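4 Assembling and levelling the Gilwood table

4.1 Before you start

Check the hardware bag against the packing slip. The legs and frame rails are packed under the top. Keep the cardboard sheets and use them to protect the floor and the finish during assembly.

CAUTION: Two people are required to turn the table over. Do not drag it on its legs.

4.2 Fitting the legs

1. Lay the top face down on the cardboard.
2. Place the frame rails over the threaded inserts and start all bolts by hand.
3. Stand each leg in its corner and fit the leg bolts finger-tight.
4. Check that the legs are square to the top, then tighten the bolts in diagonal order to 7 N·m. Do not use an impact driver.
5. Turn the table upright. The rail should sit below the top, joining all four legs. 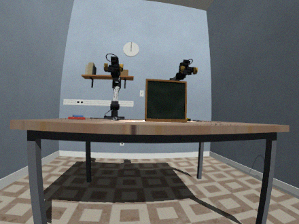

4.3 Levelling

1. Move the table to its final position. Leave at least 320 mm between the back edge and the wall if a power board is to be fitted later.
2. Place a spirit level along the long side, then across the short side.
3. Turn the foot under the lowest leg anticlockwise until the bubble is centred. Maximum foot travel is 11 mm.
4. Press down on each corner in turn. If the table rocks, repeat step 3.

NOTE: On tiled floors, keep the feet off the grout lines where possible. Grout sits lower than the tile face and the table may settle after levelling.

5. Tighten the locknuts against the legs.

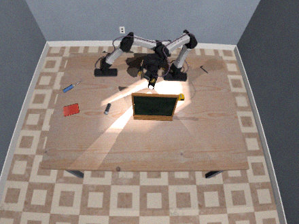 4.4 Load limits

The maximum evenly distributed load is 156 kg. Equipment clamped to an edge must be included in this figure. Do not sit or stand on the table.

4.5 Care of the top

Wipe with a damp cloth and dry along the grain. Do not use bleach, methylated spirits or abrasive pads. Colour variation and knots in the timber are not faults.

Retighten all frame bolts after the first month of use. Replacement feet and locknuts are listed in section 9.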